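Written rules for the gripper bench

September 2025

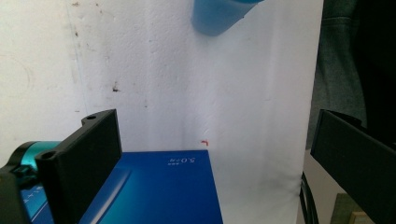

A reader who runs a similar bench in Powell wrote after my last post to say that a rule sheet longer than one page doesn't get read, and that I should cut mine in half. I cut it to one page. I'm putting the rules up because a few people asked for them.

They cover hand-held gripper recording, which is most of what we do at Gitamberg now. A person carries the gripper, does a small task, and the recording goes to the Fuvano project for training. We keep 500 takes per task. The last batch came in at 1019 before sorting, and too many of those had to go for reasons a rule would have caught.

Before a session:

Check the screws on both fingers. If one turns by hand, tighten it and start the session over.
Wipe the finger pads with a dry cloth. No cleaner, it leaves a film.
Run the cable so it can't get under the wrist. Tape is fine.
Write the task name on the log before the first take.

During a session:

One task at a time. If you change the objects, it's a new task and a new line in the log.
Start with the fingers open and end with them open.
Don't help with the other hand. If you did, mark the take and keep going.
A dropped object is still a take. Write "drop" next to it and don't delete it.
Stop after 32 takes and put the tool down. It gets heavy, and the motion gets sloppy before you notice.

After:

Copy the files, then check that the copy opens, then clear the card. In that order. We lost 300 takes last November by doing it the other way around.

The rule people argue with is the one about drops. Nurkmont, where I worked before, threw every drop out. I think that's wrong for training data, but they had been doing it longer than I have, and their logs were neater than mine.

Still missing is a rule for glossy objects. Some of them go badly under our lights and I don't know yet if the fix is the lights or the objects. I'll add a line when I do.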